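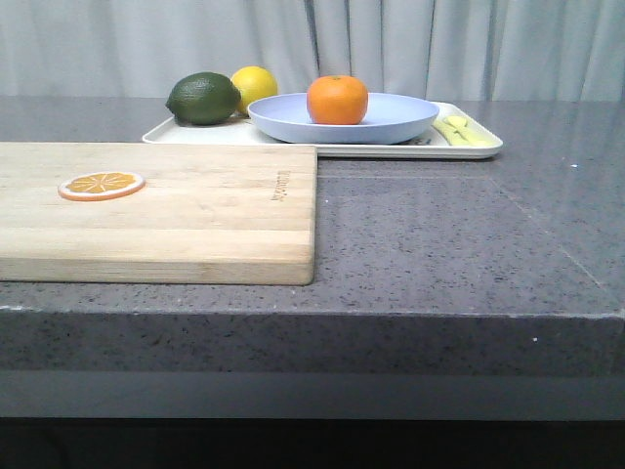
Hello and welcome to the kitchen page! I've been meaning to put this one together since December, when I first moved the pretend food out of the toy box and up onto the real counter, and my sister (hi, Ebony) has been asking for it ever since. She got the phone version in bits and pieces and wanted it all in one place. So, Ebony Kereama, one kitchen page, as ordered.

Quick background if you came in from the sewing pages. Our place is small and the kitchen has one decent stretch of counter, and it gets used for everything: dinner, homework, hemming, and these days a lot of very serious pretend cooking by two kids and whichever of their friends is over. I like looking at it. I like it even more when it's tidy, and that's the version I'm showing you.

## The counter

Gray, speckled, with a nice thick square edge. I wanted white and got outvoted, and I've come around completely. Speckles hide crumbs! I can walk past that counter at breakfast and believe it's clean, and then the light comes in at the right-hand end and shows me a little white speck I missed. There's always one. I've stopped chasing them.

It's a good height for me and a bad height for a six-year-old, so we have a step stool from Kostel that lives in the hall closet. Best thing we've bought for this kitchen. If you're shopping for one, get the kind with the wide top step, because the narrow ones make me nervous when somebody is up there waving a spoon around.

## The big board

My favorite thing in the house, probably. Pale wood, all in strips, every strip a slightly different shade of blond. It takes up the whole left side of the counter and then some. Sandro Lo Presti, who lives downstairs and cooks for a living, told me years ago to buy the biggest board I could lift and leave it out all the time, and he was right. I used to have three little ones that slid around and fell behind the toaster.

I oil it when I remember, and I wipe it down with half a lemon and some salt when it starts smelling like onions. It never goes in the dishwasher (it wouldn't fit, so that's easy).

There's lettering down near the right end that reads sideways from where I stand. I've been asked twice now whether I turned the board the wrong way around. I haven't! That's just how the writing goes.

## The orange slice

A star in its own right. This one is the kids' pretend orange, a flat round slice with a white and orange rind and thin white lines marking out the segments. It came in a big bag of play food that Liliana Fontana passed along when her boys outgrew it, 71 pieces if you believe the label, though plenty had wandered off before we got it. The orange is the one everybody fights over. It's been a pizza topping, a steering wheel, a coaster, and the sun.

Graziella Melis from the parents' group asked how I stop pretend food from mixing with real food, and the answer is that I check the fruit bowl before I pack lunches. I once sent a plastic grape to school. We got a very polite note.

## The white tray

Back of the counter, behind the board. Raised edges, rounded a bit, long enough to take up a good part of the wall side. Trays changed my life, I'm not even kidding. Before the tray, clearing up meant carrying things across the room one at a time. Now anything small that needs to move gets put on the tray and the tray gets moved, and I can wipe underneath in one go.

For pretend restaurant, the tray is the "pass" (Sandro taught them that word, and now I get shouted at if I'm slow). Orders go on it, the waiter picks them up, and the customer, usually me, gets to complain about the soup.

I tried baskets first. Baskets look prettier and they eat small toys. I went through a Poseck one with a lid and a wire one from the Mestinley sale, and I'd fish around in them for five minutes to find a slice of cucumber. Flat is better. If you can see it, the kids will put it back, or at least they'll put it back sometimes.

## The curtain

I get more questions on this than on anything else, so okay! Pale gray, nearly white depending on the time of day, hanging in soft folds right behind the counter. I made it from a bolt end I bought at Ferri and had 9 inches left over, which became a very plain pencil case.

Some sewing notes for the people who came for those:

- Wash the fabric before you cut. I know you know. I skipped it on the first try and had to start again.
- I cut extra wide so it would still fall in folds when fully drawn. A flat curtain behind a counter looks like a bedsheet to me.
- Hem by hand if you have the patience. I did 21 inches by hand and then got out the machine.
- Keep it well away from the stove. Ours is on another wall entirely.

Tullio Rizzi put up the rail for me in return for two pairs of pants taken in, and I think I got the better end of that deal.

## Tidying it all up

People ask how it looks like this with kids in the house, and mostly it doesn't. We have a ten-minute reset before dinner: play food into its bag, stool back in the closet, board wiped, tray wiped. I put on one song and whoever is still sorting vegetables when it ends has to set the table. The orange slice usually gets left out for last because it's still in negotiation.

More pages soon. Next up is the hall closet, once I've got the door to close, and Ebony has already asked for the bathroom shelves too. If you want the curtain measurements, leave a note in the guestbook and I'll type them out properly for you.

Page put up Jul 23, 2019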